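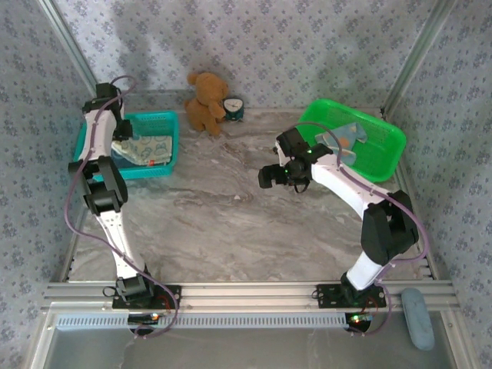
The woman who runs the night bakery in Clunstead did not want her name in this article. "People should know the bread," she told me. "Me they can leave alone." We talked in the back room in October, while the first dough was resting.

She came from Meng 12 years ago and learned the work from her aunt. At the beginning she understood almost nothing of what the customers asked for. "I listened for the word rye. If I heard rye, I was happy."

Her rye bread is still the reason many people stop here before the early bus. The starter is older than the shop, and she feeds it at three in the morning, also on holidays.
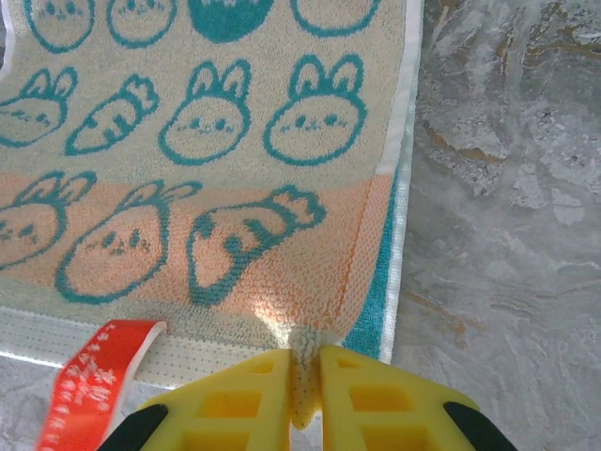 I asked if she ever sleeps through the alarm. "One time. I was 30 years old and I had a fever. The bread was sour for a week, and some customers liked it better!"

Flour is her biggest worry now. She used to buy from a small mill in Jirent, but the mill closed, and the new supplier, Grakico, delivers a finer flour which drinks less water. She needed the whole winter to correct her recipe. "I wrote everything in a notebook. On page 43 I was finally satisfied."
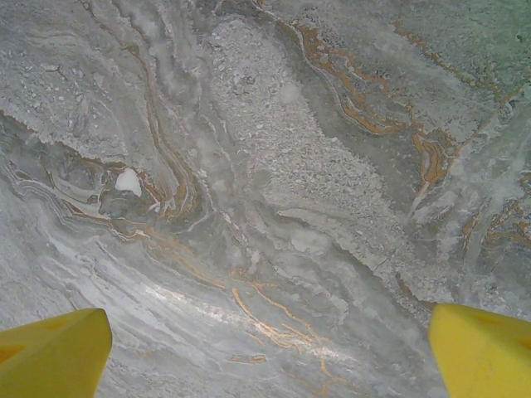

*Gray and white marble, seen from close.*

She does not want a second shop. Her daughter has proposed it, and also a website with orders. The website she may accept. "But not for rye. For rye you must come and smell it."

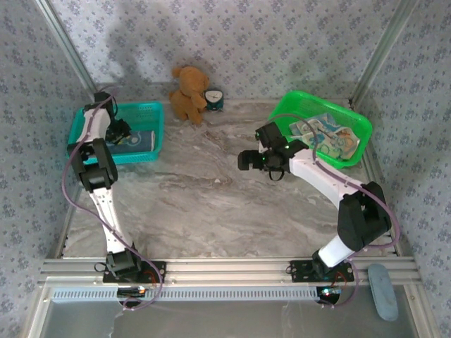 *Folded blue cloth in the teal basket, back left.*

When I left, she gave me a loaf and told me not to cut it before noon. I cut it at ten.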